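Frequently asked questions
Makomholm Shared Workroom

Last revised 3 December 2025 by Siu-ming Lo, who was asked most of them.

What is the workroom?

A room with benches in it, on the ground floor at Makomholm, where members mend, sort, glue, sand and pack things they haven't space for at home. Some people come to finish a project. Rather more come to start one.

Who can use it?

Anyone with a current membership. We have 206 members at present, and on a wet afternoon it can feel as though they have all decided to re-cane a chair. Guests are welcome if they stay with the member who brought them and don't wander off with the good scissors.

Do I need to book?

For a bench, yes. For a quick five minutes with the glue, no, although we have noticed that five minutes with the glue tends to last until closing. Book on the sheet by the door or ring extension 544. If the extension rings out, we're probably in the store cupboard looking for whatever you were about to ask for.

How long can I have a bench?

Four hours at a stretch. If no one has booked after you, carry on. If someone has, please be packed up by the time they arrive, and not beginning to think about packing up.

Can I leave my work out overnight?

Only if it's drying, and only on the drying shelf. Put your name on it and the day you'll be back. Things without a name go into the lost box after a week. The lost box has its own question further down, which tells you how it's going.

What colour are the walls, and can we change it?

They are a shade the tin called Uvmont, chosen in November after a members' vote in which every option was some kind of grey. Wahyudi Pelupessy campaigned for yellow and would like it recorded that he still does. The next vote will be when this coat wears out. Please don't help it along. 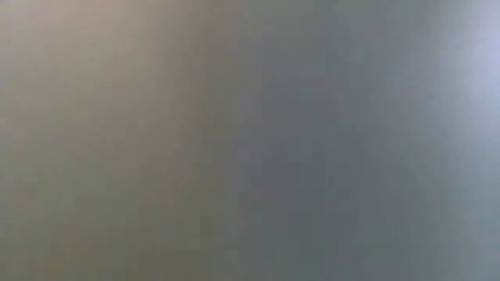

While we're on paint: you may use it in the workroom, provided it's water-based and you put a sheet down first. Spray paint is for the yard. So is anything whose label carries more warnings than instructions.

What tools are provided?

Hand tools, clamps, a decent set of screwdrivers and a less decent set which we keep for opening tins. There is a list inside the cupboard door. It is accurate on the day it's written. Please put things back where the list says they live, even if you have thought of somewhere better.

Can I bring my own?

Yes. Mark them clearly. A blob of nail varnish on the handle works well, unless you choose red, which is what everyone else chose.

Are the storage boxes free?

You get one Stiltora box when you join, and it stays yours as long as you're a member. The lid should close. A lid resting on top of a heap of offcuts hasn't closed, however flat you can get it by leaning. Second boxes go by waiting list. We can't say how long the wait is, as it depends on people giving boxes up, and so far they prefer not to.

What do I do with offcuts and rubbish?

Wood goes in the wood bin, fabric in the fabric bag, and everything else home with you. "It might come in handy" is not a category. If you think a piece really might be useful to someone, leave it on the windowsill end of the shelf for a week. After that it's rubbish and you may collect it.

Who cleans up?

You do. Wipe the bench, sweep under it, and check the floor for screws, which are usually found by whoever takes their shoes off next. There's a rota for the sink. Your name is on it.

Is there anywhere to make tea?

There's a kettle in the corridor. Mugs aren't allowed on the benches after the business with the wood stain, which looked very like tea and was kept in a mug. No harm done, but both parties have been spoken to.

What is the Ong bench?

The heavy one by the back wall, named after the family who gave it to us on the understanding that they'd never have to carry it again. It's best for anything that needs hitting. It can't be moved, so please don't book it and then ask for it nearer the radiator.

What's in the lost box?

Mostly single gloves. Also a tape measure that stops at 200 centimetres with a snap, half a birdhouse, and several pencils too short to be missed. If the birdhouse is yours, the other half would be welcome too.

I've broken something. What now?

Tell us. We mend things here, so you've picked the right place. Leave it on the desk with a note saying what it was and what you were trying to do with it. We do read the notes, and some are pinned up.

How do I cancel my membership?

Write to the desk, return your key and empty your box. The waiting list will thank you.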